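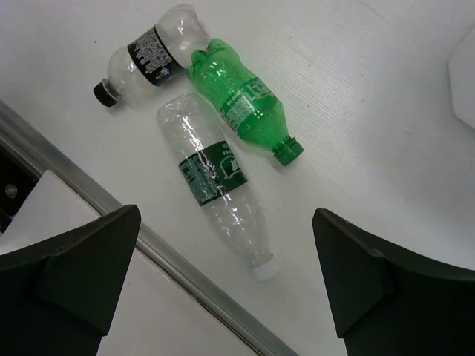 How much air pressure should an inflatable kayak floor carry?
Whatever is printed next to the valve on that floor, measured with a gauge at the water and checked again once the hull has been afloat for ten minutes.

Slide 2 - Scope
Drop-stitch floors only. Side tubes run at much lower pressure and get their own talk from Graziella Gentile after the break.

Slide 3 - Test boats
Two hulls, the Leno and the Tillmont. Same valve type, same pump, same hose. Each floor was inflated indoors, then moved to the dock at Brornora in August. Readings every 60 seconds. The full log has 3762 readings; I show 1091 of them, all from the Tillmont.

Slide 4 - Cooling
Pause on the first curve. Pressure drops quickly when the warm floor meets cold water, then levels off. Paddlers read this as a leak. Top up once, then leave it alone.

Slide 5 - Heat
Boat pulled up on the bank in full sun. Pressure climbs past the dock value. Side tubes usually have a relief valve, but many floors do not - let some air out before lunch.

Slide 6 - Gauges
Pump gauges read poorly at the low end. Ea Kirkegaard compared ours with a bench gauge; her table is in the handout. Do not read it aloud.

Slide 7 - Valve care
Rinse, dry, cap. Check the seat for sand. Replace the gasket if it is flattened.

Take questions. If asked about the Aryee floor: not tested yet.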